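Edeltraud Lehner
Thread on small cloth bags, as a few of you asked how I make and fold mine.

1/ I use them for everything I used to put in plastic. Dried beans, buttons, soap ends, seeds, the odd charger. I started in January with one old pillowcase and a box of offcuts from Zürcher, the curtain shop on our road. I have made over 70 so far.

2/ The white fabric is the awkward part. It is thin, it creases if you look at it, and it slides about on a smooth table. I work on a white top, so half the time I can't find the edge of the cloth either. A darker table would be better but I haven't got one.
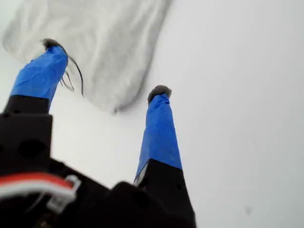

3/ I don't iron before cutting any more. I flatten the piece with my hands, fold it once and cut through both layers. The creases go back in as soon as you turn the bag anyway.

4/ For the main panel I like something heavier. I had a length of rust-coloured cotton that my sister brought back from Pikine, and it has lasted very well. It holds a fold and doesn't fray much. I have enough left for two more bags if I'm careful.

5/ Sew the two fabrics together first, then fold and do the sides. I did it the other way for weeks and the join never lined up. Small seam, go over the corners twice. Ordinary thread is fine.

6/ Folding. Lay the bag flat with the heavier cloth at the top. Take hold of it at both sides and pull gently until the middle lies straight. Then bring one side over to the other and fold down from the top. The thin part will bunch up a bit. Leave it.
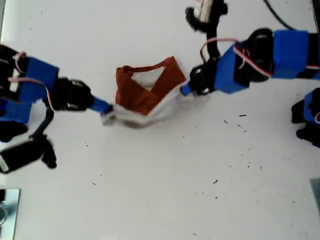

Orange cloth on top, white along the lower edge, held at both sides.

7/ Someone asked about washing. Mine go in at 40 with the tea towels. The white goes limp after a few washes and the orange faded slightly the first time, then stopped.

8/ Storage: folded bags stand upright in a shoebox, thin ones at the front. If you stack them flat you pull out the bottom one and the whole lot comes with it.

9/ I took a batch to the Skimton market and most went before lunch. The plain ones sold last. I'm not taking orders at the moment, sorry, my machine needs a new belt.

10/ Will measure up properly and post the sizes this evening. The drawstring version needs a separate thread, I'm still getting the channel wrong on every other one.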